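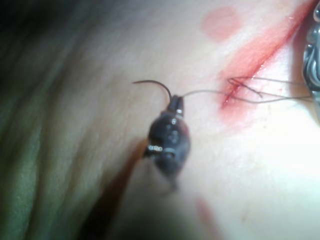

A fine pale thread running to a red stripe.

Arnulfo Montoya has taught evening suturing classes in Norance for six years. "People pull too hard," he said. "You want the edges to meet and stop there."

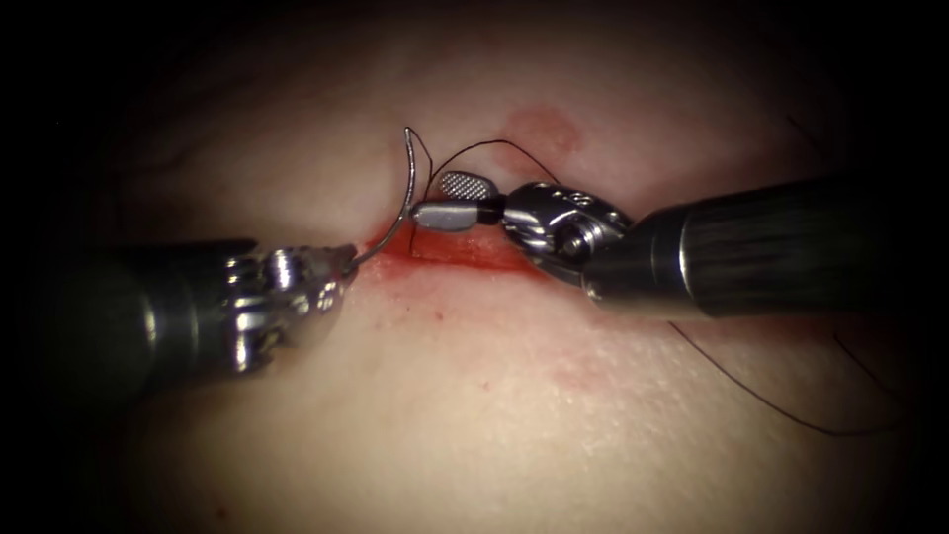 He learned to sew from his grandmother, who hemmed trousers for neighbours. "She made me unpick everything."
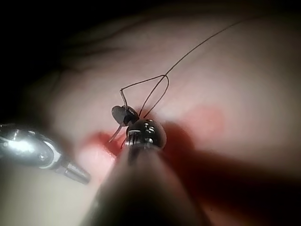
How long should a beginner practise?

"Short sessions, most nights. I tell them 200 stitches before they worry about speed."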